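Pernovar hand grippers, first week

Aug 5, 2021

The Pernovar set from Fokarano came on loan for 7 days. It costs 465 for the pair, cables included. I've used it on soft black things, mostly, as those gave our last kit trouble.

Grip

The pads are flat and hold knit fabric without bunching it too badly - mine could be a bit softer. 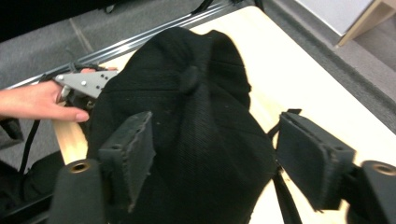 Handling

Light enough for an afternoon. The cables are the weak point and I'd like them longer. Caps are fiddly, and I go for the upper part with the right hand.
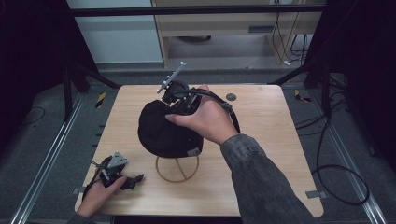 Lotte Mulder: We bought ours in November and the longer cables are sold separately. Ask Fokarano.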